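# Setting Up the Showroom Corner

24 April 2022

These are notes and pictures from the corner we put together on the second floor at Sotomayor. The floor was an open office until last August. We took over one end of it for trying out tables, chairs and table linens before they go into the small Biketti catalog. Jovita Pacheco picked the furniture and I did most of the carrying.

The page is mainly for the people at the Kerska store who asked how we laid things out. They have a smaller room and a lower budget, so I have put in what worked and what I would change.

## The table

We went through two rectangular tables before settling on an oval one. The rectangular ones looked fine in the drawings, but people kept catching a hip on the corners when they walked past to the shelves. The oval gives you a clear path on both sides and you can still seat four if they like each other.

White was Jovita's choice. I wanted oak. She said a white top lets you judge the color of a towel or a napkin without the wood turning everything yellow, and after a few months of use I agree with her. It does show marks. Dish soap and a soft cloth take care of most of them. For ink we use a little rubbing alcohol and then wipe again with water.

## Linens

The towels are from the Dimia line. We stock the square size because it folds into quarters without any fuss and fits the shallow drawers at Kerska. Pale green sold best last year, followed by the gray.

A few things we have learned about showing them:

- Lay the towel flat first and smooth it from the middle out. If you start at a corner you end up chasing a ripple across the table.
- Leave the tag on. Customers look for it, and the washing instructions are on it.
- Fold in half, then in half again, with the tag inside. Stack no more than 8 or the pile leans.
- Wash new ones once before you put them on a table for people to handle. They come out of the package stiff.
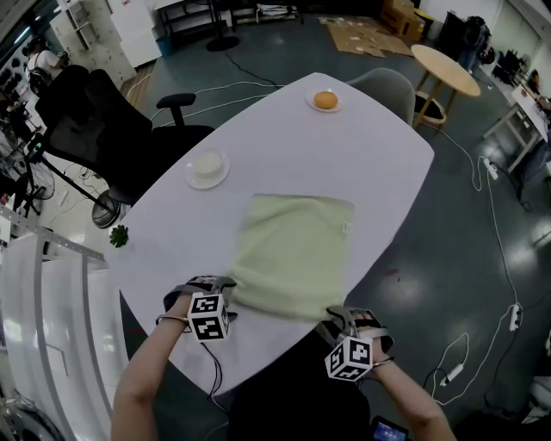 Small plates do more for a table than large ones. A dinner plate eats up the space and makes the towel next to it look like a rag. With a small plate you can put down one bun or one pudding and the table already looks like somebody is about to have coffee. We keep the food to one piece per plate. A bit of greenery helps too, as long as it stays small and off to the side.

## Chairs

There is no matching set, and there won't be one for a while. The gray upholstered chair is the one visitors choose first. It is comfortable and the fabric hides lint. The black mesh office chair came with the floor when we moved in. It doesn't go with anything, but the padded armrests are good on a long day and it has outlasted two nicer ones.

If Kerska can only afford one good chair, get an upholstered one and put it at the end of the table where people come in.

## The side table

The round side table in light wood was a late addition. We use it for whatever has to come off the big table in a hurry - samples, cups, somebody's phone. A stool with a dark cushion tucks in under the edge, so it takes up no extra floor. I would buy this pair again before anything else in the room.

## Shelves and storage

The white shelving goes at the back with a white cabinet beside it. Spare linens belong in the cabinet, out of the light. Anything people are allowed to pick up goes on the open shelves. The dark metal unit is for heavy things and I would not put it near the front in a small room, as it makes the space feel shorter.

Flattened cardboard is the thing we still haven't solved. Every delivery leaves a pile of it. We break the boxes down the same day and lay the sheets flat on the floor until somebody is going downstairs, but it creeps. Kerska should plan a spot for it from the start.

## Power

Old office floors never have outlets where you want a table. We run white power strips down one side of the room and plug everything in there. White cords on a gray-green floor are easy to see, which I like better than hiding them and having people trip. A floor outlet would be neater. We got a quote for one at $2,000 and put it off.

## What's next

Jovita wants to try a second towel color on the table, probably a rust or a dark blue. I want a rug, and we have not agreed on that. The measurements and the floor plan are in the binder by the cabinet, and she can send a copy to anyone at Kerska who asks.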